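Filed under: Home / Small Stuff / Keys

I have never believed in the key hook. I have owned four of them, including a brass one shaped like a whale, and in every house the keys ended up on the nearest flat thing anyway. So when the latest round of "entryway reset" posts started going past me in February, all of them promising a calmer morning through better key storage, I read them the way I read horoscopes.

The argument goes that keys get lost for want of a home. Give them a tray, or a bowl, or one of those magnetic strips, and you'll put them there. Maybe. My experience is that I'm carrying groceries, I drop the keys wherever my hand happens to be, and the bowl fills up with dead batteries and a coupon for the car wash.

What has made a difference, and I say this grudgingly, is what the keys are attached to. I switched to a keychain with a small white plush charm on it, a soft thing with little rounded nubs that might be ears. I'd always thought plush on a keychain was for twelve-year-olds. But bare keys on a pale surface are just a bit of glare, and a lump of white fluff with a light blue tag is something I can pick out while walking past.
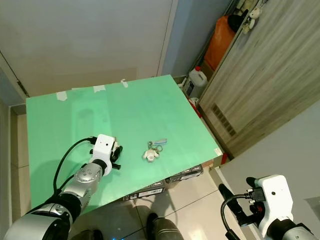
The tag matters more than the fluff, I think. I went through a phase of buying the Remier kind with the paper insert and the plastic window, and the window popped off every one of them. A plain colored tag with nothing written on it does the same job. I also don't love the idea of a tag that tells a stranger which door to try, which is something the reset people never seem to bring up.

Do I believe a charm can fix a forgetful person? No. I still lost my keys twice last month, once in a coat and once in the freezer (don't ask). My cousin swears by the Duman tracker, 24 dollars plus an app that wants to know where she is all day, and she still stands in the hall yelling. I'd want to see it find a set of keys inside a couch before I paid for it.

There's also the matter of dirt. The product pages show these charms snowy white, and they stay that way for some 2 weeks. After that you get a sort of oatmeal shade, then gray. I've seen hand soap recommended, and cold water, and a toothbrush. I've tried the hand soap. It smelled nicer.

And put the color to work, if you're going to bother at all. White on white is useless. White and blue on a green tabletop, fine, I can find that from across the room before coffee. I would still rather somebody invented shorter mornings. 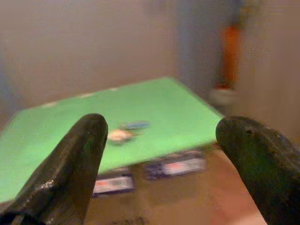
What I'd skip

Leather fobs, which are brown and vanish into every bag I own. Bells -- I lasted one afternoon. Anything from Brumico with a bottle opener on it, which weighs as much as the keys do. And the hook, obviously, though the whale is still up and currently holds a dog leash. We don't have a dog anymore.

Comments

Kevser Karabulut
I've had the same bowl by the door for years and it works fine. You have to empty the batteries out of it, that's all.

clirnley_mom
The freezer!! Mine were in the bread box. Does the plush get caught in your coat zipper? Mine does constantly and I'm about to cut it off.

oldporch
Bells are underrated. One afternoon isn't a fair trial.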